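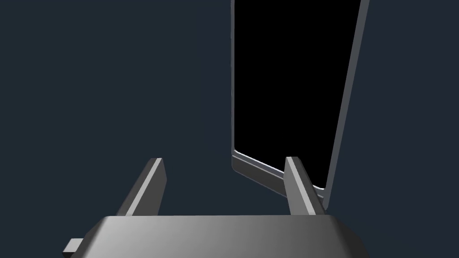

Brimeo allotments board > Sheds, water and paths

Water butts linked together, worth it or not?

mudlark_jen
April 10, 2023
Got plot 20 at last, been on the list since forever. No mains tap at my end, nearest one is up by the gate and the hose doesnt reach. Thinking of linking three butts off the shed roof. Shed is small, felt roof, gutter on one side only. Will it even fill them? Don't want to spend a fortune and end up with a row of empty barrels.

oldspade
Will fill over winter no bother. Summer's another matter. I've got 600 litres linked at the bottom and it was bone dry by the end of June last year. Put gutter on both sides if you can.

Hebe_and_co
Depends what you grow. Beans and courgettes drink it like mad. If it's mostly spuds and onions you'll be fine with one big one and some mulch.

tarpaulin
Don't bother linking. Seriously. The joints leak, the little plastic connectors go brittle, then one cold night in February and the lot's on the path. Get one IBC tank and be done.

mudlark_jen
Isn't an IBC massive though? Plot is only a half one. And how would I get it down there, the path's barely wide enough for a barrow

oldspade
Disagree with tarpaulin. Mine have been linked six years, one leak, and that was me overtightening. Use the brass fittings and a bit of tape on the thread. Link them LOW, near the tap height. Link at the top and you only get the overflow, bottom half of the second one goes green.

tarpaulin
Six years, lucky you. Mine lasted two winters.

Hebe_and_co
Did you drain them down tho?

tarpaulin
No. Who does that

oldspade
Everyone who still has butts in March.

kettle_on
Butting in (sorry). Check the base before anything else. A full one weighs a ton, my neighbour stood his on two loose bricks and it went over on the rhubarb. Slabs on sharp sand, level, done. Also second hand barrels, ask what was in them first!! Mine had been used for pickled something and the smell never left

mudlark_jen
Ok so slabs, brass fittings, link low, drain before frost. Is felt roof water alright for salad? Read mixed things

Hebe_and_co
I wouldn't, not on leaves you eat raw. Fine on the soil. Can from the gate tap for lettuce, it's only a few trips.

kettle_on
Been using mine on everything for years and I'm still here

Hebe_and_co
Your choice, I still wouldnt.

tarpaulin
Put a lid on them whatever you do. Mozzies. And still say get the tank, four of us could lift an empty one over the back fence

mudlark_jen
Measured up tonight, there's room for two next to the shed not three. Going with two and a second gutter. Where's best for the brass bits?

oldspade
Plumbers' merchant, not the garden centre. Take the old connector in with you so you get the right thread.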